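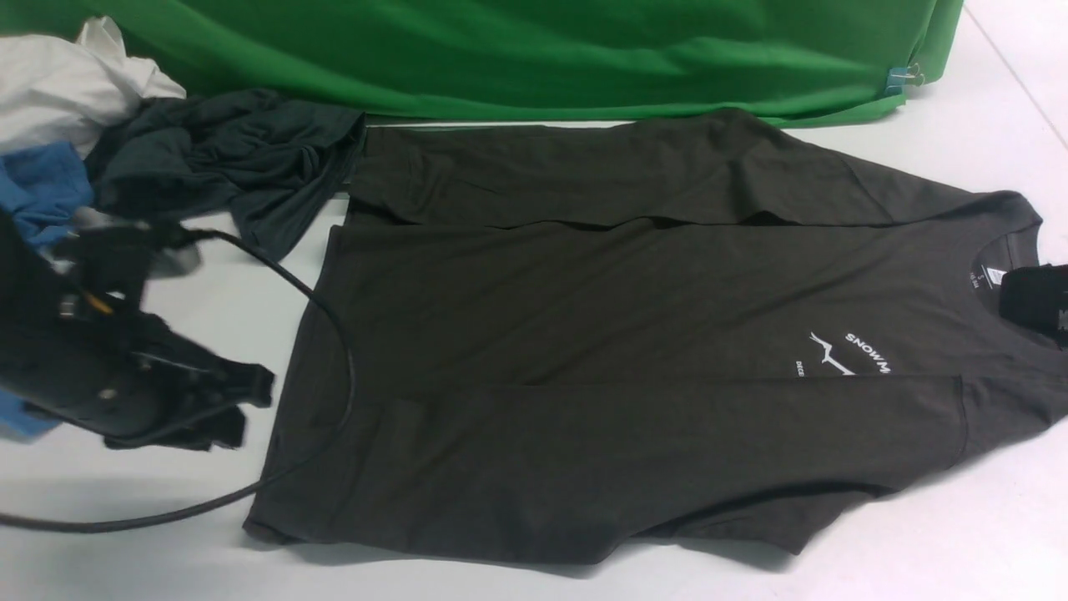 Why does your shopping list start with a table, Reet Kalniņš asked me, when the robot costs more than everything else put together? Fair question! My reply got so long that I'm putting it on the workshop tips page with the rest of the bench advice, so the next person planning a laundry-folding setup can argue with all of it at once.

## Start with the table

I priced my first setup from the arms outward and ended up with a bench that was too narrow for a large T-shirt plus a pile of things still to fold. Spread your biggest shirt flat, sideways, and then put your heap next to it. Now add room for the grippers to come in from the sides (they're chunkier than they look in the catalog). Measure all of that before you ask for a single quote.

A plain white top is good with dark shirts, and not so good when you get to the white ones. If your laundry is mixed, put a darker cloth on the list too and swap it in. I paid $124 for a secondhand table from Skolus and have never regretted it, apart from carrying it up the stairs.

## Cables get their own line

I'm serious, write "cables" on its own line in the budget. A loop that hangs down onto the table will lie right across the shirt you're trying to fold, and then you're folding a shirt and a cable. Get the supplier to tell you the length of everything that comes off the wrist, and where it's meant to be tied back. Things I'd price alongside the arm:

- sleeve or wrap for the cable run
- a clip or strap at the elbow and another farther up
- an overhead hook, if your ceiling allows it
- one spare of whatever cable moves the most

Ask if the spare is a standard part. With my Lornari arms it was, with the older Navickas unit it wasn't, and I waited ages for a connector I could have ordered on day one.

## Two arms or one?

For towels and washcloths you can get a long way with one arm and some patience. T-shirts are where I'd hold out for two. Somebody has to hold the hem while somebody else brings the sleeve over, and a single gripper drags the whole shirt along for the ride. If the money only stretches to one now, buy a table and a mount that will take the second later, and ask the seller to put the price of the second arm in writing while they're still being nice to you.

Fingers are the other thing to ask about. Flat, squared ones are fine for pinching an edge of cotton, but try them on your own clothes before you commit! Bring a bag of shirts to the demo. Bring the awkward ones, too: thin jersey, anything with a stiff print on the chest, a shirt that's been through the dryer too many times.

## The cheap stuff

Backdrop cloth, binder clips, tape, a basket. I used to forget these and then buy them in a panic at hardware store prices. A bright cloth along the back of the table keeps the camera from taking an interest in whatever is behind it, and a binder clip will hold it to the edge perfectly well. You don't need the fancy clamps. I bought the fancy clamps.

If your table has one of those metal cable openings set into it, think about where it lands before you bolt anything down. Mine started out right where I wanted to fold, and sleeves love to catch on a rim. 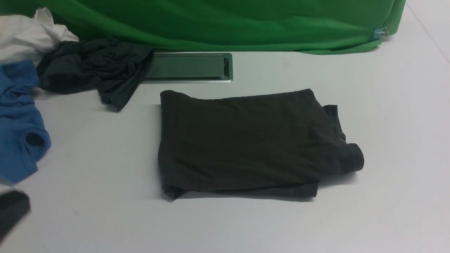 My budget fell apart over spare parts, Rūta Strazds wrote in the comments: the quote covered the arms and the mounts, and then the first worn set of finger pads was on me, plus shipping, plus a week of folding by hand.

Oh, I felt that one. My own first-year bill for pads, a cable and one cracked bracket came to $213, and I hadn't set aside a cent. Now I keep a separate envelope for it. Ask the dealer what wears out, what each piece costs and how long it takes to reach you. (The Ornthorpe depot has been quick for me, but I'm a short drive away.)

Rūta also asked how neat a fold you should expect for the money. Decide that before you shop! A bundle with a wavy edge and a sleeve poking out of the side goes in my drawer without a second thought. If you're folding for a store shelf, you'll want more rounds of testing and tuning, and those hours belong in the plan just as much as the hardware does. Take one of your own folded shirts to the demo and ask them to match it.

Reet, for your garage I'd order the table and cloth first, live with them for a bit and fold by hand on it. You'll find out fast where your elbows want to go, and the arms will want much the same space. Send me the measurements when you have them and I'll dig out my mounting sketch.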